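Last touched up in May, after Divya Arumugam borrowed my practice board and gave it back with a page of complaints (all fair).

# Stitching practice at the kitchen table: what I do

I've been tying knots and closing pretend cuts at home since my second year of training, first in a rented room in Ternside where the only table folded out of the wall, and now in a proper kitchen with a proper counter. People keep asking me for my setup, so I'm putting the whole mess in one place. It's all small household stuff. If you want to know which stitch goes where on a patient, ask whoever is teaching you. I'm only talking about practice!

## The surface

Use something that won't slide. I spent months chasing a pad around a shiny countertop before I laid a damp dishcloth under it. Wring the cloth out well and fold it once. A rubber shelf liner does the same job and you don't have to remember to hang it up afterward.

On top of that I put a rimmed baking sheet, the cheap kind. The rim catches needles. I cannot tell you how much I love the rim. Before the baking sheet I did a lot of crawling around with a flashlight.

If you're working on a foam or silicone pad, pin the corners to a cork board or clip them with binder clips. If you're working on something from the butcher, pat the surface with paper towels first and then let it be a little damp. Bone dry, it drags in a way that teaches you bad habits, and dripping wet, the knots slip before you've learned why. Keep a stack of towels at your left elbow (right, if you're left-handed) and blot as you go.

And please, anything from the butcher gets its own board and its own tray, and it goes in the trash at the end. It doesn't go in the pan. Tiago Amaral once asked me if it could go in the pan.

## Thread, and where it goes when you aren't looking

Most of the frustration in the first few weeks comes from the thread. You've got your eyes on the two tips, you're feeling pretty good, and meanwhile the loose length has wandered off, made a big lazy loop, gone under something and come back up on the wrong side. Then you pull.

Get in the habit of looking at the whole loop before you tighten anything. I follow it with my eyes from the stitch all the way around to the loose end. It takes a second or two. If any part of it goes behind a tool, I stop and clear that first.

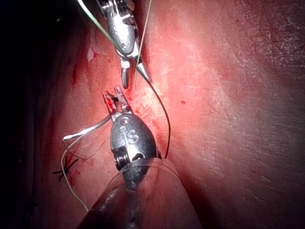 How long should I cut the thread for practice?

As long as your forearm for ordinary single stitches, and a bit longer if you want to do a running row. Shorter pieces feel stingy, but they tangle less, and you'll get through more knots per session. Save the leftover ends for one-handed tying on a drawer pull.

A few more thread things:

- Wipe the length between two fingers before you start. It takes out the memory from the packet, most of it anyway.
- Pick two colors when you practice square knots, one for each end. Dark against light shows you right away if you've crossed the wrong way.
- Keep the tail short. A long tail gets caught in the next stitch every single time.
- When it frays, cut it. I used to nurse a fuzzy end through three more stitches out of pure stubbornness and every one of them was ugly.
- Embroidery floss is fine for knots and terrible for anything else. Fishing line is springy and mean, so it's good for you once in a while.

Afonso Marinho keeps his offcuts in an old Correia coffee tin and ties them around the handle whenever he's on the phone. I've copied this. My tin is currently mostly handle-shaped fuzz.

## Holding the curved needle

A curved needle wants to travel in a curve. Everything good comes from letting it. If you push it straight, it bends or it tears its way through, and your pad ends up looking chewed.

Take hold of it a bit past the halfway point, closer to the thread end than to the sharp end. If you grab right at the thread end, you'll bend it (the metal is weakest there), and if you grab too near the tip you've got no length left to come out the other side. Point goes in at a right angle to the surface. Then turn your wrist like you're opening a jar.

I practiced the wrist turn with no needle at all for a week, just the holder and a grape. You put the grape in the jaws and rotate it without squashing it. It sounds silly and it fixed my grip.

Two things I wish I'd been stricter about from the beginning:

- Don't pick the needle up by its point with anything metal. It dulls, and then you blame your technique.
- When it comes out the far side, take hold of it with the other tool before you let go of the first. Otherwise it slides back in, or it flops over and you're hunting for it.

## Practice cuts

Make them short. My first ones were long as a ruler, and by the end I was so bored that the last stitches were garbage. Now I make a narrow slit no longer than my thumb and do it well, then another one beside it.

Vary the angle. It's easy to get good at one direction, the one that suits your wrist. Turn the tray a quarter turn and you'll find out how the other side of your brain is doing. I hate the ones that lean down to the left. I do them first now, before I get tired.

Work right up close to the edge, but keep the bites even on both sides. If you're not sure whether they're even, draw dots with a washable marker. Magdalini Sfakianakis draws a whole ladder of dots before she starts and her rows are beautiful, and she says she stopped needing the dots ages ago but likes the look of them.
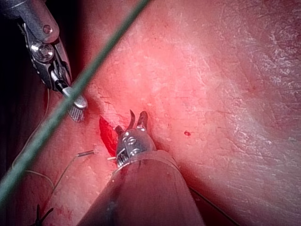 *Curved needle up in the jaws, with the opening right next to it.*

## Light and height

A desk lamp on the side of your non-working hand keeps your own shadow off the work. Wet surfaces and shiny tools throw little hot spots right into your eyes, so I tape a sheet of baking parchment over the lamp shade - well away from the bulb, and only with an LED that stays cool. It softens everything.

Raise the tray. I use two big cookbooks. Elbows should hang easy and your neck shouldn't be folded over like a shrimp. If your shoulders are up by your ears after ten minutes, the tray is too low or the chair is too high. I had both problems in the folding-table days and I really do think I stitched worse for it.

Once in a while, prop your phone up and work while looking at the screen in place of your hands. It's horrible. You lose all sense of which tip is nearer to you, and you'll reach for the thread and close on nothing. Do it anyway, with big fat cord first, because learning to judge depth without your usual cues is useful all over the place. I got this one from Florêncio Rebelo, who can tie a shoelace this way and is a little smug about it.

## Keeping two tools from fighting

Tips toward each other, handles apart. If your hands are bumping, your tools are too upright, so lean them out. Let one tool hold still while the other one moves. When both move at once they click together, and the thread gets pinched between them, and then it's weak in that spot and snaps when you tie.

Open the jaws only as far as you need. Wide-open jaws catch on loops. I used to flap mine around like a hungry bird.

Work slowly enough that you could stop at any second and know where both tips are. Speed showed up by itself for me, somewhere in the second winter.

## Cleaning up

Count your needles out, and count them back in. I write the number on a sticky note before I open anything, and I don't leave the table until it matches. Used ones go into a rigid container with a screw lid, never loose in the kitchen trash. Ask at your school or pharmacy about where to drop it off when it gets full.

The tools get a soak in warm water with a drop of dish soap, then an old toothbrush along the ridges inside the jaws, which is where everything hides. Open and close them a few times under water. Rinse, dry with a lint-free cloth, and leave them open on a towel overnight. A tiny bit of instrument oil at the hinge once a month. Don't use cooking oil! It goes sticky, and you'll be prying them apart by spring.

If butcher stuff was involved, wipe down the counter, the faucet handle and the lamp switch too. I always forgot the lamp switch.

## What's in my box

Everything lives in a shoebox-sized tub with a lid, on the shelf over the fridge, and I can be set up before the kettle boils:

- needle holder, forceps, blunt-ended scissors
- two pads, one nice and one wrecked
- thread in black and in green
- baking sheet (it stands next to the tub)
- binder clips, washable marker, sticky notes
- shelf liner
- the screw-lid container
- hand lotion, for after

Divya says I should add a magnet on a string for dropped needles. She's right and I've been meaning to get one since she brought the board back.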